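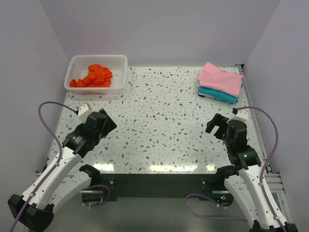 27 October 2026, posted by Danjuma Dauda
Category: Hardware & Grippers > Two-arm cells > Troubleshooting

Left gripper slips on thin cloth, right gripper is fine (same model, same settings)

Hello all. I am writing this ticket as a log, because I tried many things in the last weeks and I want the order to be clear for the person who reads it after me. If something is not clear, please ask, my English is better in writing than on the phone.

Setup

Two arms, one left and one right, on a cell with a speckled white table and pale walls on three sides. Each arm has a parallel gripper with two fingers and a small sensor module on top, connected by the purple cable. The task is simple folding: take one piece of cloth out of the white basket, lay it flat, fold it, put it on the stack at the back right. We run this task to compare two sets of finger pads, the Godis pads (soft, with ribs) and the Studberg pads (harder, smooth). Controller is the Clastham unit, one for both arms.

Problem

The left gripper closes on the cloth, reports a good grasp, lifts, and then the cloth slides out after a short time. It happens mostly with thin cloth. With thick cloth I almost never see it. The right gripper does not do this, with the same pads and the same force value in the settings.

The orange-red cloth is the worst one. It lies in a heap in the basket, so the fingers meet it in a different way each time, and I thought first that this was the whole reason. The pink one and the teal one give less trouble, but they are also thicker.

What I tried, in order

1. Restarted the controller and both arms. No change.

2. Cleaned the pads with alcohol and let them dry. The left was better for one morning, then the same again. I don't trust this result very much.

3. Changed the pads between left and right. The slipping stayed on the left side. So the pads are not guilty, or not alone.

4. Put the Studberg pads on both sides. The left slips more, the right slips a little. Went back to the Godis pads.

5. Raised the grip force on the left from 31 to the next step in the menu. It holds better, but now the fingers bend a little at the tips and the cloth gets marks. I don't want to leave it like this.

6. Read the raw finger position with both grippers closed and empty. Right: 2,677. Left: 3,456. I repeated this after a restart and got the same two values. I don't know if these should be equal. The manual gives a value for fully open and says nothing about closed.

7. Moved the basket nearer to the middle of the table, so the left arm does not have to reach so far into the back corner. Small improvement. Moved it back, because the recorded start positions need it there.

Question

Is the difference in step 6 normal between two grippers of the same model? And is it possible that the left one believes it is closed before it is closed?

— Danjuma

Reply from Willy Hendriks, support

Hi Danjuma, thanks for the clean list, it saves a lot of back and forth. A gap that size is too big. A few counts of difference would not worry me. My guess is that the zero position on the left was saved with something between the fingers, or with thicker pads than you have now. Then the gripper stops early, the motor current looks fine, and you get "good grasp" on thick cloth and trouble on thin.

Please check the following:

Take the pads off the left gripper completely and run the close command slowly. Do the bare fingers touch along the whole length or only at the tips?

Look at the cable of the left module at full reach. If it pulls on the module when the wrist turns, you can get small jumps in the position reading.

Tell me which firmware each gripper has. They can be different even if the arms were delivered together.

Please don't run the zero routine yet. I'd like to see the old values first.

Reply from Danjuma Dauda

Thank you Willy. Answers:

Without pads the left fingers do not touch at all. There is a gap and I can pass a sheet of paper through it with no resistance. On the right the paper is held.

Cable: I drove the left arm to the basket corner and turned the wrist both ways. The loop is wide and I see no pulling. When I hold the cable with my hand and turn the wrist, the reading stays stable. So I think we can forget the cable.

Firmware: the same on both grippers. The left was updated in June, one day after the right. I have a note from my colleague at Omoregie, who did the update, that the left one asked for a new zero and the right one did not. He confirmed the question on the screen and continued. At this time the thick test pads were mounted.

I saved the old values in a text file and attached it to the ticket.

Reply from Willy Hendriks, support

That explains it well enough for me. The thick pads were on when it took the zero, so it has been closing to the wrong place ever since. Please do this:

Mount the pads you want to keep. Set the force back to 31. Empty fingers, arm parked over the table and away from the basket. Run the zero routine on the left only, 2 times, and write down the closed value each time. If the two values differ by more than a few counts, stop and write to me.

After that, repeat your comparison from the beginning. The pad results you have from the left arm are not usable, sorry.

Reply from Danjuma Dauda

Done with the Godis pads. Both runs gave nearly the same closed value, and it is now close to the right side. Paper is held on the left too.

I repeated the pick with the orange-red cloth until lunch, and the left arm did not drop it. One time it took two layers together, but this is a problem of where we grasp — I will open a different ticket for it. Force is back at 31 and there are no marks on the cloth.

Two remarks for the documentation, if somebody has time. The manual should give the expected closed value. And the question on the screen after the update should say "remove everything between the fingers", because now it only says "continue?".

I will repeat the Studberg test on both arms and put the numbers here. The old table for the left arm is deleted from our shared folder, so please don't use a copy if you have one.

Reply from Willy Hendriks, support

Good. I passed on both remarks. I'm leaving the ticket open until your Studberg numbers are in. Use the same cloths in the same order on both arms, please.

Status: waiting for customer
Tags: gripper, finger pads, zero position, cloth, two-arm

Contact support | © Clastham Support Forum | Back to top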